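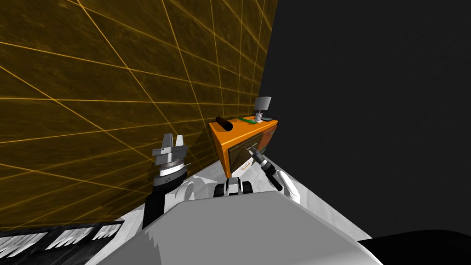 Write the stop rule first: a chat with Lesia Kushnir

I'd been wanting to corner Lesia Kushnir for ages, and last week she finally gave me an hour and a very strong coffee. She runs simulation testing at Brestholm, and she's the one who wrote their house rules for two-armed robots opening drawers. Yes, drawers! I had no idea there was so much to argue about.

"People start with the grasp," she told me. "I make them start with the stop. How hard can it pull before it has to let go? Put a number on it before you run anything."

Her number is 30 newtons, and it goes in the test sheet along with which arm does the pulling and where the other one waits. I asked if the waiting arm really needs a rule (it's just hanging around, right?) and she laughed at me.

"It needs the longest one. It's still a moving machine next to a cabinet with a lamp on it."

The things on top count too. If the lamp goes over, the run is a fail, even with the drawer wide open. Her colleague Gönül Gezer pushed for that one, and it took them four drafts to agree on what "goes over" means.

So when does a robot graduate from the simulator to the lab? Five clean runs in a row on each layout, then a person signs. Lesia won't let the software sign for itself.

"I've read 1471 run logs," she said. "I still want a name at the bottom."

The next version of the rules is due in April, and she's already cutting pages.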